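Rent the arms, but read the second page

Opinion — Yaroslav Nazarenko
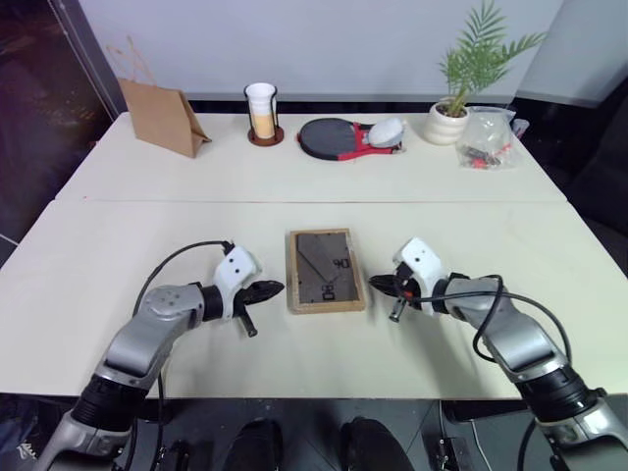

Two arms and a wooden frame on the table, with the usual odds and ends along the back.

Grumito has started offering its two-armed bench robot on a monthly plan to small workshops. I think it is a fair product sold in the wrong way, and I would like to set out why, as the same thing is going to be tried by other firms soon enough.

The plan is simple on its face. You pay 158 pounds a week, with a minimum term of two months. For that you get the pair of arms, the grippers, the control software and a person on the end of a phone during office hours. You supply the table, the power and the work. Buvano sells something close to it outright, at a price that would buy a decent second-hand van, so it is easy to see why people who run small frame shops and repair benches are looking at Grumito first.

I spent a good part of January with one. The work I had in mind was dull: picking up small wooden frames with the backs already fixed, turning them, setting them down square for the next step. Two arms suit that. A frame held from both sides sits level, and with a single arm you end up building a jig for every size you stock. On this the sales sheet is right and I have no quarrel with it.

The arms were good at frames that lay square to the table. They were less good at frames that didn't. Over the last week I kept a tally, and of 62 attempts on frames set down at a slight angle, 15 ended with me stepping in. Sometimes one finger touched before the other and pushed the frame round. Sometimes the arms stopped and waited, which I prefer. Grumito's answer is that the software improves with every update, and I believe them. The June release is meant to deal with exactly this. But I was paying in January.

That brings me to the second page of the agreement, where most of my complaint lies. Setting up a new task is charged separately. If your frames change size by more than a set amount, that counts as a new task. If you change the backing material, that can count too, depending on who answers the phone. A shop doing one product all year will never notice. A shop like mine changes what it makes every few weeks, and those are the very shops the advertising is aimed at.

Hafþór Holst, who handles the rental side, told me the fee covers a technician's time, and that customers who learn the teaching tool can avoid it altogether. I did learn it. It took two evenings and it is better than I expected, with clear menus and a sensible way of going back a step. What it won't do is save a task under a new name unless you are on the higher plan. That is a small limit, and I think a mean one.

Precious Quiambao runs a picture-framing business and has been on the plan longer than I have. She disagrees with me. Her view is that the weekly cost is still well under a part-time wage, that she was never going to buy a machine outright, and that a setup fee now and then is the price of handing it back when she likes. I can't fault her sums. Her range is narrower than mine, though, and she had her first tasks set up before the fee came in.

What I would like is easy to describe. Put the setup fee on the first page, next to the weekly price. Include a handful of new tasks in the basic plan. Let people save their own work under whatever name they want. None of this needs better arms or cleverer software, and it would cost Grumito very little.

I have kept mine for another term — with the frames squared up by hand first, which takes a moment each — and I shall look at it again when the June release arrives. Anyone tempted by the plan should ask for the full agreement before the demonstration, and should bring the most awkward thing they make.

Related items
Buvano or Grumito: what a small shop pays over a year
Wajid Malik on teaching a robot a job you can't describe
Paucar grippers, one winter on
Letters: Ingvar Zoëga replies on service contracts
Amico drops its deposit for first-time renters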